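Notebook, Trirnville bench, July

Small parts storage. The Udura tin is full again and the M3 nuts have got mixed in with the washers. Took the smoke-grey plastic box over to the white table and opened it out flat to see how the dividers fall before putting anything in it.

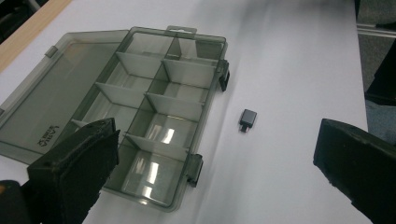
Stock to go in is 477 pieces by the last tally, most of it screws. The Jinosham order adds 30 standoffs, which are too long to lie crosswise in a small cell. Plan is screws down one side by length, nuts and washers down the other, standoffs at the end.

Labels on the lid or on the base? I had meant the lid.

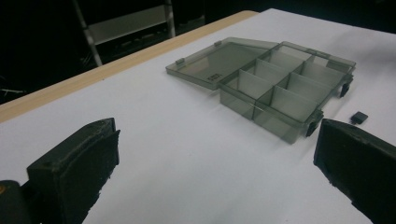 Xavier bench would rather have them on the base, as a lid label ends up on the wrong side once the box is open. Fair point. Base it is, 5 mm tape.

Still to do: check the latches hold with the box full and stood on its end. Leave the springs in their bag for now.
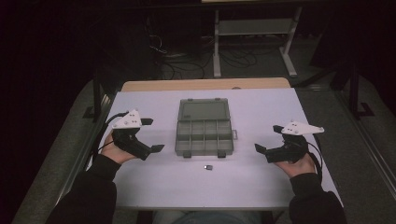 Parts box on the table, lid back, eight compartments.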